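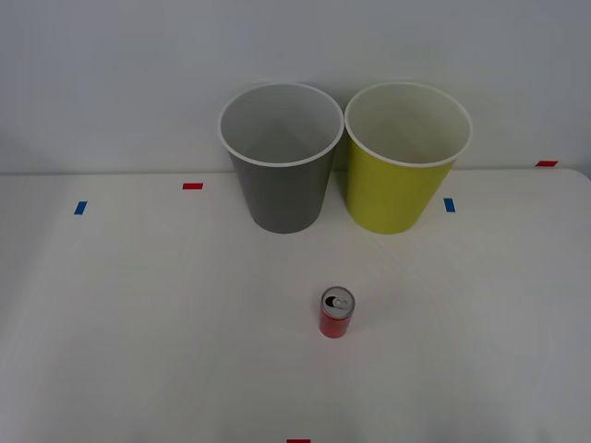

Kernon Double-Wall Hot Cup, 12 oz

August 3, 2019 - by Nélida Tapia
2 min read

The Kernon 12 oz cup is a double-wall paper cup for coffee, tea and soup. The air gap between the walls takes the place of a separate sleeve. Fits all Kernon 90 mm lids, flat or domed. Lids are sold separately.

Specifications

Capacity to brim: 12 oz
Rim diameter: 90 mm
Inner wall: 281 gsm board, PE coated one side
Outer wall: 194 gsm board, uncoated
Rim: rolled, single turn
Seam: heat sealed, no adhesive
Sleeve quantity: 40
Sleeves per case: 13

Use and limits

Rated for liquids up to 205°F. Fill to half an inch below the rim when a lid is used. Not for microwave or oven use. Carbonated drinks can be served cold, but condensation will soften the outer wall over time - use the single-wall cold cup for these.

Storage

Keep cases sealed and off the floor. Board that has taken up moisture will nest tightly and may tear at the rim when cups are pulled from the sleeve.

Printing

Custom print is available on the outer wall in up to four spot colors. Artwork goes to Cheuk-hei Tai at the Plendbridge plant as a vector file on the supplied template. Keep text a quarter inch clear of the seam. Proofs are returned in five working days. Reprints from existing plates skip the proof unless one is requested.

Stock orders ship from Plendbridge. Case pricing is on the December list.

We use cookies to remember your cart and region. Accept | Settings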